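Client Portal Support: Ticket 878
Subject: Parenting plan form drops the holiday schedule when saved
Opened by: Annelore Mühlbauer
Product: Restell Family Forms
Status: Resolved
Opened: July 2025

Description from customer

I am filling out the parenting plan for my case with Hollov Pavliuk. The weekly schedule saves fine. When I enter the holiday schedule and click Save and Continue, the next page loads, but if I go back the holiday section is blank. I have done this on my laptop and on my phone. The draft PDF shows the page heading for holidays and nothing under it. My attorney wants the draft before mediation, so I need this fixed or another way to send it.

Reply from support

Thank you for the report. Please tell us which browser you are using, whether the summer break box is checked, and whether you have typed anything into the "Other arrangements" field. Please leave the draft as it is for now. Starting a new one will give you a second case number in the portal and the firm will see both.

Reply from customer

Firefox on the laptop, Chrome on the phone. Summer break is checked. Yes, there is text in Other arrangements. It covers phone calls, who buys school clothes, and which belongings stay at which house. I also attached a picture on the Child's Room and Belongings page, and that one did save.

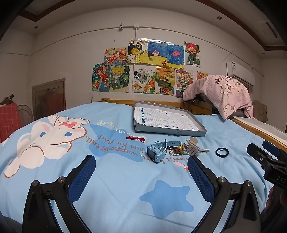
Attachment 1, Child's Room and Belongings: puppy duvet

Reply from support

We can see the attachment on our side and it is not part of the problem. The holiday page is failing on its own. We copied your draft to a test account and got the same result. The server log shows the save being rejected with a length error, but the form does not pass that message on to the screen.

Steps tried on the test account:

Cleared the cache and signed in again. No change.
Unchecked summer break and saved. No change.
Removed the text from Other arrangements and saved. Holiday schedule kept.
Put back the first 100 characters of the text. Holiday schedule kept.
Put back the full text. Holiday schedule lost.

Cause

The field limit was lowered by mistake in the April update. Text over the limit causes the whole page to be thrown out.

Workaround

Put the longer text under Additional Terms, page 14 of the form, and leave Other arrangements empty. Both sections print in the PDF your attorney receives.

Reply from customer

Moved the text and entered the holidays again. It saved and the PDF looks complete. Does the order of the sections matter to the court?

Reply from support

We cannot advise on that. Please ask your attorney. The field limit has been corrected in Cukska build 2, and existing drafts do not need to be changed. Closing this ticket.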